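Questions we're often asked about the Skivier Summer Supper, with answers from Aisling Rafferty. Updated Feb 28, 2020.

### When is it, and do I need a ticket?

It's in May as always, in the walled garden at Skivier, and yes please, do book! We stop at 987 tickets. Children under five come free but still need a name on the list.

### Can I bring my own food?

You can, and we rather love it when people do (last year's rhubarb tart is still being talked about). If you'd prefer to buy something, Tabrizi will be doing their flatbreads and lentil soup by the gate until they run out.

### Is there somewhere to park?

The field behind Arkham Lane opens at noon. It gets soft after rain, so sturdy shoes are a kindness to yourself, and the bus from Kinent stops a short walk away.

### What should I bring for our table?

Tables and benches are there already, so it's only the dressing that's up to you. A flowery cloth and some coloured cups will do beautifully. 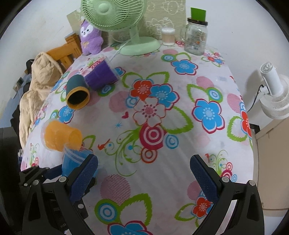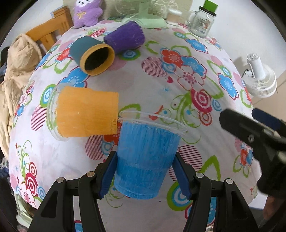 If you've no cloth of your own, Afaf Rizk keeps a pile of spares and will lend you one for a £20 deposit, which you get back when the cloth comes home again. Do ask her early, as the long ones go first.

### What if it pours?

We move into the barn and squeeze up. It's a bit noisy in there, but the music carries on and so does the pudding.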